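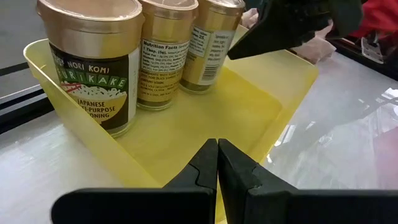 Skustalmont führt in seiner Filiale Lerbridge ein neues Ordnungssystem für Trockengewürze ein. Seit dem 10. August 2018 werden Gewürzmischungen in Gläsern nicht mehr direkt auf den Regalboden gestellt, sondern in durchscheinenden Kunststoffboxen geführt, die sich als Ganzes entnehmen lassen. Den Anfang macht die Warengruppe japanische Würzmittel, darunter Nori Komi Furikake im Glas mit kupfergoldenem Deckel, das in einer gelben Box mit abgerundeten Ecken und dünnen, senkrechten Wänden untergebracht ist. Die Gläser stehen darin in einer Reihe. Die Umstellung der übrigen Gruppen soll bis Mai abgeschlossen sein.

Geliefert werden die Boxen von der Firma Hamdy, die das System unter der Bezeichnung Jimoswood vertreibt. Für die erste Stufe wurden 100 Stück bestellt. Jede Box nimmt eine Warengruppe auf. Gemischte Belegung ist nach der internen Arbeitsanweisung nur bei Restbeständen zulässig und muss auf dem Beiblatt vermerkt werden.

Zuständig für die Umstellung ist Rattana Hemmin, Leiterin der Warenpflege in Lerbridge. Sie begründet den Schritt mit dem Aufwand bei der Reinigung und beim Nachfüllen. Bisher musste jedes Glas einzeln angehoben werden, um den Regalboden abzuwischen. Besonders bei Streumischungen mit Sesam und Algen sammeln sich nach ihren Angaben feine Rückstände in den Fugen zwischen Boden und Rückwand. »Eine Box ziehen wir heraus, wischen den Platz aus und stellen sie zurück«, so Hemmin. Die Box selbst wird alle zwei Wochen geleert und von Hand gespült. Für die Spülmaschine ist sie laut Hersteller nicht freigegeben.

Die Farben dienen der Zuordnung. Gelb steht für Streuwürzen und fertige Mischungen. Für ganze Gewürze und für Salze sind eigene Farben vorgesehen, die Festlegung steht noch aus. Die durchscheinende Ausführung wurde gewählt, damit der Füllstand von der Seite geprüft werden kann. Eine zunächst erwogene undurchsichtige Variante entfiel nach einem Probelauf im Lager, bei dem das Personal die Boxen zur Kontrolle regelmäßig ganz herausnehmen musste.

Beim Einräumen gilt eine feste Reihenfolge. Das Glas mit dem kürzesten Mindesthaltbarkeitsdatum steht vorn, neue Ware wird von hinten ergänzt. Die Schauseite des Etiketts zeigt nach vorn, sofern das Glas in der vorderen Position steht. Bei den hinteren Gläsern ist die Ausrichtung freigestellt — entscheidend ist, dass der Deckel fest sitzt und das Glas plan auf dem Boden der Box aufliegt. Gestapelt wird nicht. Angebrochene Gläser aus der Verkostung gehören grundsätzlich nicht in den Verkaufsbestand und werden getrennt in der Küche aufbewahrt.

Änderungen gibt es auch bei der Beschriftung. Die bisherigen Klebeetiketten am Regalboden entfallen, an ihre Stelle tritt ein Steckschild an der Stirnseite der Box. Darauf stehen Warengruppe, Regalplatz und das Datum der letzten Reinigung. Die Angaben zu Nährwerten und Zutaten werden weiterhin ausschließlich dem Etikett des jeweiligen Glases entnommen. Bei importierter Ware mit fremdsprachigem Aufdruck liegt ein deutschsprachiges Zusatzblatt am Regal aus.

Die maximale Zuladung pro Regalboden verringert sich durch das System geringfügig, weil das Eigengewicht der Boxen einzurechnen ist. In Lerbridge sei das nach Auskunft von Hemmin unkritisch, da die Böden mit Gewürzgläsern ohnehin nicht ausgelastet würden. In älteren Filialen mit schmaleren Regalen wird vor der Einführung nachgemessen. Insgesamt rechnet Skustalmont für alle Standorte mit einem Bedarf von 800 Boxen. Über die Nachbestellung wird entschieden, sobald die Erfahrungen aus Lerbridge vorliegen.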